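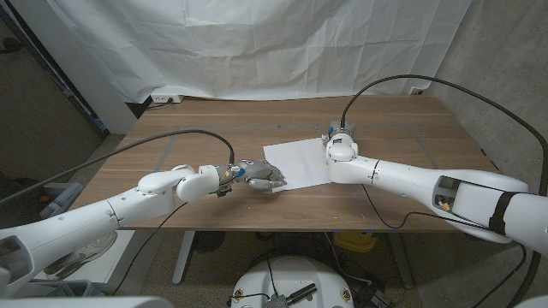
Gertraud Strebel wants to know whether the two-arm station can do anything useful with paper, or whether we only sell it for boxes and bottles. Paper is where I'd start, Gertraud! I get this question a lot, usually from people who run a mail room or a print shop, and I used to mumble something about grippers and change the subject. Then I went to the open day at Sondcombe on 8th May and stood next to the Brilleck two-arm station for most of an afternoon, so now I have opinions.

Brilleck Two-Arm Station
Item 429
Sold as a complete station or as arms and base only
Demo visits: Sondcombe, by appointment

What I saw

The job was one sheet of paper on a bare wood tabletop. If you've ever tried to get a fingernail under a sheet lying flat on a desk, you know why I was curious. The left arm had a gray hand with several fingers on it and went for one corner, and the right arm came down near the opposite side with a much smaller tool. So you have two very different ends working on the same sheet, and I liked that a lot more than the matched pairs I'd seen before.

The work area was marked out with gray tape right on the table. I asked Oskari Nurmi if that was a special tape (I was ready to add it to the catalog, of course) and he laughed and said to use whatever peels off clean. The sheet sat a little crooked inside the tape. I'd been itching to straighten it, but Oskari told me to leave it alone, they want it crooked some of the time. Fair enough, my mail doesn't arrive square either.

I watched a lot of tries. Some went nicely and some didn't, and the hand would back off and come in again at a different angle. It's slower than you or me. If you need a stack of 400 letters folded before lunch, please buy a folding machine, we have a good one from Urnico and it costs a lot less. The station is for people who want one setup they can move from paper to something else next week.

What's in the box (boxes, really)

Two white arms, left and right
One fingered hand and one slim tool, swappable side to side
Mobile base
Cable set and straps
Setup guide, paper copy, 204 pages (bring coffee)

The table isn't included. Neither is the tape.

Things I'd check before ordering

Floor space. Both arms reach in from the sides, and they want more elbow room than the drawing on the data sheet suggests. I measured my own back room when I got home and had to move a shelf.

Cables. They stand up off the wrists in big loops so the arms can turn freely. Anything hanging low over your table, like a lamp, will get in the way. Domenica Kälin asked about tidy covers for them, and there's a sleeve kit coming in September. I haven't tried it yet so I'm not going to tell you it's great.

Table height. Any solid flat table should do. Glossy tops are harder with paper, according to Oskari, and I'd go with plain wood if you have the choice.

Training time. Plan on 5 days with one of the Brilleck people if your team is new to this. Veronika Kofler does most of those visits for our customers and she's very patient, I can vouch for that, I asked her the same thing about the stop button three times.

Price and delivery

We quote each station separately, so write and tell me what you want it to pick up. Send a few sheets of your actual paper too, if paper's your thing! Thin receipts and heavy card behave nothing alike, and Sondcombe will try yours during a visit if you mail it ahead. Delivery goes through our Hollenstein warehouse.

For a demo slot, use the visit form and put item 429 in the subject line. Closed shoes, please, and long hair tied back.

Edeltraud Haslinger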